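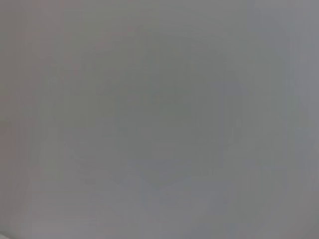 Figure 4. Plain gray surface at close range. The tone is slightly darker toward the middle and lighter and cooler along the right side.

4.2 Tone and the judgment of cleanliness

The previous section dealt with surfaces that carry a pattern, a grain or a printed design. The present section takes up plain surfaces, which made up 18 of the 60 surfaces in the Mokska survey. Plain surfaces were treated separately because the persons who clean them have few landmarks to work from. On a patterned worktop, a missed area can be found again by its place in the pattern. On a plain one it must be found by tone alone.

Gray surfaces were the most difficult group to rate. Figure 4 shows the kind of variation at issue. The tone is fairly even, but the middle has a faint olive cast compared with the cooler gray beside it, and the left side is a little warmer. No line separates one tone from the next. A rater asked to mark the border of the darker area would have to choose a position within a gradual change, and two raters could reasonably choose differently.

Raters worked in pairs and were given the same written instructions. Each surface was viewed first from standing height and then from close range, and was assigned to one of three classes: even, uneven, or undecided. The class "undecided" was added in November at the request of the household staff at the Brimby residence, who objected that the two original classes forced an answer where none could be given with confidence. The earlier ratings were repeated under the new scheme, and only the repeated ratings are used here.

Agreement between raters was good for white and dark surfaces and poor for gray ones. Most disagreements arose at close range. From standing height, raters tended to see a gray surface as a single tone and to call it even. At close range the same raters reported patches, bands and soft shadows, and they differed over whether these belonged to the surface, to residue left on it, or to the light in the room. Borkowska had noted the same difficulty in an internal report on the Michalski apartments, where residents described gray cabinet fronts as "never quite clean" after they had been washed according to the building's own schedule.

The distinction between residue and light has practical weight. Residue calls for further wiping – light does not. Tone by itself cannot settle the matter, and we therefore make no claim about the cause of the variation in Figure 4. Where the cause needed to be established, raters changed the lighting, viewed the surface again, and then wiped a test strip 20 centimeters long with a clean white cloth. A patch that moved when the light was changed was attributed to lighting. A patch that stayed in place was attributed to residue only if the test strip altered it or left a mark on the cloth. All other cases were entered as undecided.

Szczepańska has argued that household guides should drop the word "spotless" for gray finishes, on the ground that it describes a visual impression and gives the cleaner no test to apply. Our results lend some support to this view. Raters who used the cloth test changed their first rating more often for gray surfaces than for any other color, and the changes went in both directions. The Ino household manual, which was in use at two of the residences, already gives a cloth test for glass and polished metal. Extending it to plain painted and coated surfaces would require only a short addition to the existing page.

The ratings for plain surfaces were pooled across rooms. Differences between kitchens, hallways and bathrooms are reported in Section 4.3, together with the time of day at which each rating was made.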